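2024-11-16

Back on the hand-helds today, the arm still locked out.

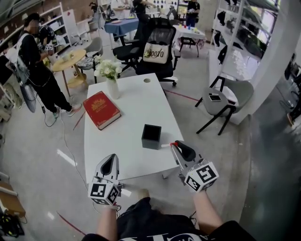
Why did the Tavon keep closing on the mug after it should have stopped?

The gripper width it was given was wrong. Its controller thought the fingers were still 13 mm further apart than they were, so it went on closing, and the force limit that should have caught this had been set too high to matter.

That's as far as I'll go in ink. Kurley have gone a good deal further. Their email says "root cause identified: operator demonstration variance," which I read as "you lot held it funny." I've been holding these things since January and I'm happy to be told my wrists are sloppy, but I'd like to be shown a recording where that sloppiness turns into 13 mm. They haven't sent one. They sent a slide.

What I saw, before it gets tidied up in the report. The arm came down over the mug at a normal speed and the fingers met the sides. Normally there's a little pause there and then the lift. No pause. The motor note went up, the mug handle went with a crack, and the fingers carried on into what was left. I hit the stop. I'd swear there was a lag between my hand going down and the arm going quiet, but I was startled and I don't trust my own sense of time in a moment like that. The log says the stop registered and the brakes came on within spec. The log also says the gripper was open at the time, so I'm not in a rush to take its word for things.

Pieces of mug on the bench and a few on the floor. I had safety glasses on. If I'd been reaching in to straighten the mug, which we've all done, I'd be writing this with the other hand.

The stop is the part that bothers me most and the part I can get people least interested in. Everybody wants to talk about the model. The model is clever, the model generalises, the model needs more data. Fine. A crushed mug is cheap. A stop button that might be slow is a different sort of problem, and it gets one line on the slide: "E-stop performed as expected." Expected by whom? I asked for the measured stopping time on our unit, with our gripper on the end, and got the brochure figure from Ristić for a bare arm. I've asked again.

So the arm is tagged out and we're back to collecting by hand, on Kurley's theory that more demonstrations will dilute the bad ones. I don't much like the theory. If the width reading is wrong at the source, then every session we do now is wrong in the same way and we're just making a bigger pile of it. I said so in the morning and was told, kindly, that the pipeline has a check for that. I asked what the check does. It checks that the width is a number.

I did my share at the white desk with the red book and the little black box. Grip, lift, move, set down, again. It's quiet work and I don't mind it. The marker cubes sit under the gripper bodies and the whole business depends on those squares being seen properly, so I've become fussy about sleeves and shadows and where the window light is coming from. After lunch it's harsher on that side of the room. I asked whether glare had been ruled out for the January batch and there was a silence, then somebody wrote it down.

Then I did what I should have done weeks ago, which was to take the digital calipers out of the drawer and measure. Fully closed, fully open, and at a few stops between. The right-hand unit agrees with its recorded width all the way along. The left-hand one agrees when it's open and gets worse as it closes. By the time the fingers are nearly together it's reading 6 mm wider than it is. I did it twice more because I wanted so badly for it to be true, and that's exactly when you should do it again. Same result.

Now, six isn't 13. I put that in capitals in my notes so I wouldn't get carried away. I've found an error going in the right direction on one hand-held, and that's all I've found. It might be a worn part. It might be a calibration file copied from the other unit, which is where my money is, because the two files have the same date and the same size and I don't believe in that much luck. Where the other seven came from, I've no idea. Could be the arm's own gripper has a zero that's wandered. Nobody has put calipers on that yet, and I can't, with the tag on.

I reported it at the end of the day. The reply from Kurley was that the model reached 95 per cent success in the Sketitz trials with the same hardware, so a width error is "unlikely to be a contributing factor." I've read that sentence five times. It was a different gripper set, it was foam blocks, and foam doesn't care if you squeeze it too hard. You could be out by the width of a thumb and still score a success on foam. I wrote that back in slightly politer words and then took out the bit about the thumb.

What I want before the tag comes off:

- stopping time measured here, loaded, more than once
- force limit dropped to something a hand could survive
- calipers on both hand-helds and on the arm, numbers written down by whoever did it
- the January recordings from the left unit set aside until we know

I expect to get the third one, as it's free. The second should be a two-minute change but there's talk of it hurting the success rate on heavier objects. Of course it will. I'd take that trade without a meeting.

Feet sore from the concrete. Need to bring proper shoes, and a new mug – the one that broke was mine, the green one from the markets. Calipers are in my bag, against the rules, so they'll be there in the morning.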